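Snack Box Packers, part time — Vindstead site

Histeck is hiring packers for its mixed snack box line. The work is done by hand, seated or standing, at a table in a shared room. Shifts run four hours, mornings or afternoons.

Duties
Take individually wrapped items from the supply bins and place them in an open cardboard box according to the packing sheet. Check each wrapper for tears and failed seals before it goes in. Set the item flat where its shape allows. Keep printed fruit labels readable from the top. Fold the flaps and pass the box to the taping station.

A standard order is 125 boxes per shift. The sheet changes with each order and may mix foil packets, clear wrappers and soft plastic packages in one box.

Requirements
Able to handle small, slippery packaging for long periods. Able to read small print in English. Able to lift 66 pounds with a partner. No packing experience is needed; new packers get 2 paid training shifts. Applicants with food allergies should list them on the form — wheat, milk and nuts are present on most orders.

Selection
Applicants complete a trial pack at the table. The trial is scored on placement and wrapper condition. Speed is recorded but not scored.

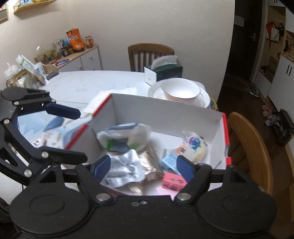

Consuelo Espinoza writes that the foil packets took her the longest to learn, and that she now puts the soft packages in last so they don't get crushed under a corner.

To apply
Send the short form to the Vindstead office by 17 Sep 2026. State which shifts you can work and whether you packed for the Mak or Prasport orders in August. Returning packers skip the trial.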